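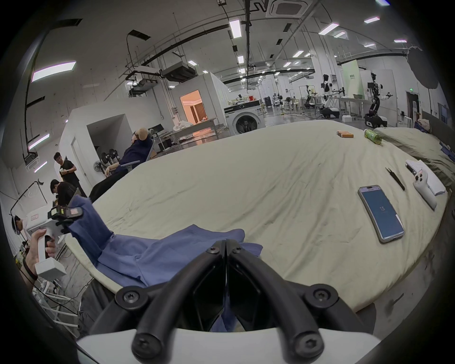 Folding clothes on the bed vs. folding on a table

zinhle_m
OK I'm a convert and I need to tell somebody! For years I stood at the kitchen table to fold laundry, and last month I switched to the bed. SO much better. I lay a shirt flat on the sheet, one side in, other side in, bottom up, done. My whole basket took 39 minutes, including the socks.

boriv_l
Disagree, sorry. A bed is too soft. You push down to smooth the sleeve and the whole shirt sinks and wrinkles again. And if the sheet is already wrinkled, forget it. Table every time.

zinhle_m
You're pressing too hard! Light hands. Pull the sheet tight first - it takes two seconds - and work near the edge so you aren't leaning over.

Charmaine Z
My problem with the bed is everything else that ends up there. Phone, bottles, bits of paper, little boxes. By the time I've cleared a spot for one blue shirt I've lost the will to fold it.

mandla_c
Ha, same. I keep a Fadska tray on the floor and all of it goes in there before I start. Love that tray. I own 2 now.

boriv_l
So now we need a tray to fold a shirt?

mandla_c
You need a table, so we're even :)

yenhua
Bed folder here, with one tip for crumpled cotton: pick it up by the shoulders and give it a couple of good snaps before you lay it down. Then start with whichever sleeve looks worst. I did 6 T-shirts that way this morning and they all stand up in the drawer!!

Charmaine Z
The snapping thing is great, I just tried it on a sweatshirt. Does it work on thin stuff? Mine always slide around.

yenhua
Thin stuff I fold in half lengthwise first, sleeves together, and then in thirds. Much less sliding.

boriv_l
Fine, I'll try the shoulders trick. On my table.

zinhle_m
I'll take it! Tell us how the sleeves come out.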